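Why Does a Paper Bag Have Twisted Handles?

Keviseo Kids — Everyday Things — 6/16/22

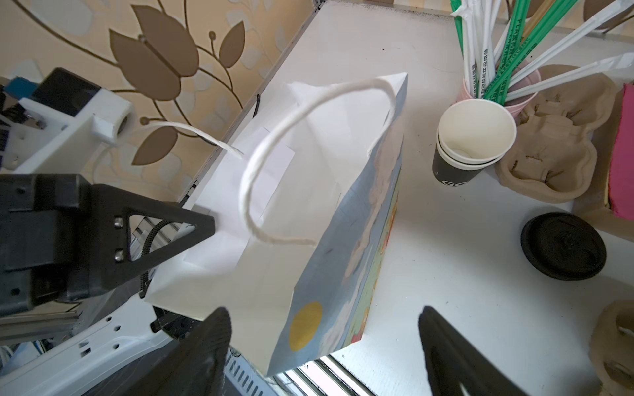

A white paper bag with twisted paper handles and a painted landscape on one side.

Think of the last time somebody in your family bought food to take home. Perhaps it came in a paper bag with two handles. You carried it, you emptied it, and then you forgot it. But a paper bag is a clever thing, and today we look at it slowly.

What is the bag made of?

Paper is made of very small threads called fibers. Most of them come from wood. The wood is cut into little pieces and cooked until it becomes a soft, wet porridge. This porridge has a name: pulp. When pulp is spread very thin, pressed and dried, it becomes paper.

For a bag we need paper with long fibers. Long fibers hold on to each other well, like children who hold hands in a line. This makes the paper difficult to tear.

Why is the handle twisted?

Take a strip of thin paper and pull the two ends. It tears quickly. Now take another strip the same size and twist it many times before you pull. Do you feel the difference? The twisted one is much stronger. Each part of the paper presses on the part next to it, and they share the work. Rope is made with the same idea, and people have made rope for much more than 2000 years.

A bag has two handles, one on each side of the opening. When you hold both together, the bag hangs straight and your soup stays in its cup. If you hold only one, the bag leans — try it with something that cannot spill!

What about the picture on the side?

A plain bag can carry as much as a painted one. Still, shops like to put colors on them. The bag in our photo has pale blue, white clouds, some green and red, and a round yellow sun. Inside it is plain white. The food does not need to see a picture.

Other paper things on the counter

Near the bag there are two paper cups, one inside the other. Cups are stored like this to save space. Beside them is a brown cup carrier, and it is also made from pulp. This time the pulp was not pressed flat. It was shaped in a mold, the same way as many egg boxes.

Some of the straws have green printing and the letters PLA. PLA is a material that can be made from plants, for example corn.

Try it at home

You need one paper bag with handles and some small cans. A class in Nollthorpe did this last November.

Put 3 cans in the bag and lift it by both handles. Count slowly to 60. Put the bag down and look at the places where the handles are glued. Then add one more can and try again. Stop at 5 cans, and keep your feet away from under the bag.

After the test, fold the bag flat and keep it for the next time. A dry bag can be used again and again.

New word: fiber — a very thin thread, so small that you may need a magnifying glass to see it.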